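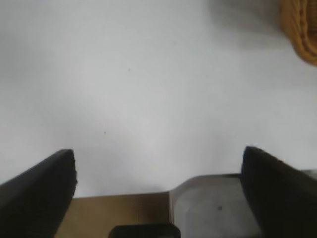

Wrist camera sees mostly blank table at the start of each episode - does it matter?
Posted by Pendcombe, Feb 19, 2022

I'm recording demonstrations for a pick and place policy. Two-finger gripper, one small camera on the wrist, one fixed camera off to the side. The task is to pick up a small item and drop it in a basket. I have 100 episodes so far and was planning on 600 by the end of March.

Going back over the wrist footage, a lot of the early part of each episode is plain white surface with the fingers at the bottom and maybe a bit of the basket in a corner. The item isn't in view until the arm has moved a fair way. When I train on what I have, the arm sets off well and then hovers over the white area, drifting slowly, and sometimes never comes down.

Should I trim the starts, change the start pose, or just carry on and hope more episodes sort it out? I'd like to keep the 100 if I can.

Tuven
Don't carry on to 600 before you've fixed this. I'd record 30 with a changed start pose and train on those alone, to see if the hovering goes away.

Hovering in my case came from pauses. I would stop over the table for a second or two while I lined things up, and the policy learned that a white view means stay still. Plot the joint speeds for a few episodes and look for flat stretches. You can cut those out of the recordings you already have, but cut the same time steps from both cameras and from the actions, or they go out of step with each other.

I wouldn't trim all the starts. If the arm starts from that pose when you run the policy, the policy needs to have seen it. Vary the start instead - a bit higher, a bit to the left, wrist turned slightly - so it isn't always the same blank view.

Also check that your side camera is really being used. I once had mine left out of the config and spent days blaming the data.

Yang
Put a patterned cloth on the table. Worked for me.

Vesness
The cloth can help but then you need it there when you run the policy as well, and it has to go down the same way or be moved about during recording. I'd try Tuven's suggestion first.

One thing to add. Lock the exposure on the wrist camera. With a large pale surface in view, auto exposure keeps shifting as the arm moves, and your item can look quite different from one episode to the next. Mine took 5 minutes to set and I had to redo a whole batch for not having done it. Your old episodes may still be usable if you add some random brightness changes in training.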